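Brutier opens hand-gripper work floor and changes the daily work of its kitchen appliance testers

Press release, 06/12/2021

Brutier, which tests small kitchen appliances for shops and makers, has put its new work floor into full use. On this floor the employees show kitchen tasks to the Jelto automation system with grippers held in their own hands. The system learns from these recordings and later repeats the same tasks on the long-term test line next door.
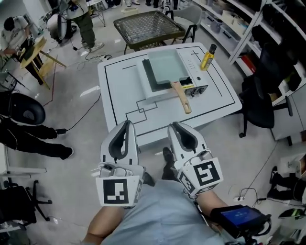
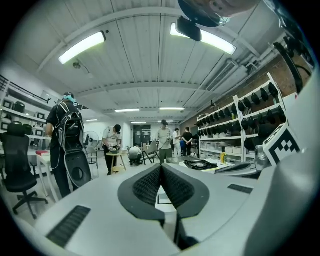 What changes for the employees

Until this year, a tester at Brutier could spend a whole shift with one task. A pan had to be lifted and put back, a knob had to be turned, a lid had to be opened and closed, and every repetition was written on a sheet. The work was necessary, but many colleagues told us that it was tiring for the wrists and for the mind. In the yearly staff survey it was named as the first reason for asking to move to another department.

With Jelto, the tester performs the task a limited number of times with a pair of hand-held grippers. For most tasks, 100 good recordings are enough for the first trial on the line. After this the tester moves to the next task, or checks the results of the line and decides if the recordings must be made again. The repetition itself is done by the machine.

The company wishes to say clearly that no position was removed for this project. All 57 employees of the testing department have kept their contracts and their pay grade. The evening shift has been closed, because the test line can run in these hours with one person on call. The employees of the evening shift were moved to the day, and those who lost a shift allowance receive a compensation for the next three years.

How the work is organised

The recordings are made at small tables, so that a task can be prepared and changed quickly. Thin tape lines on a white table top help the tester to place the appliance and other objects. The tasks come from the normal use of the products: cooking with a flat pan, taking a bottle of oil, opening a box, putting things back in their place.

Every employee of the department has taken part in a training of three days. The training was prepared together with Correia, a company which advises on ergonomics at work. On the advice of Correia, one recording session is not longer than 25 minutes, and there is a break after each session in which the grippers are put down. Left-handed colleagues asked for their own task instructions, and these are available since August.

The first months were not without difficulty. The first set of instructions was written by engineers and was too long. Some tasks, for example with soft packaging, were recorded many times and still gave poor results on the line. The testers then rewrote a large part of the instructions themselves, and they now have the right to refuse a task plan if they find it unclear. This right is written in the agreement with the staff representatives.

New tasks, new positions

At present 171 tasks are in the Jelto library at Brutier. Each task has a responsible tester, who is named in the library and is asked first when something must be changed. The company has also created a new position of recording lead. All of the recording leads were chosen from the testing department, and no earlier knowledge of programming was required.

The recordings stay inside the company. They are used for the tasks only and are not used to measure the speed or the performance of single employees. Any person who does not wish to record can choose to work on the checking side, and this choice can be changed at the end of every month.

Next steps

In the coming year Brutier will bring the same way of working to its second site in Nusov, where larger household appliances are tested. The training in Nusov will be given by testers from the present floor. Customers who wish to know if their product can be tested in this way may ask their usual contact person.

About Brutier

Brutier is an independent testing company for kitchen and household appliances. It carries out endurance tests, safety checks and user tests for makers and retailers.

Press contact

Brutier, Press Office. Further information and the full text of the staff agreement can be requested from the press office.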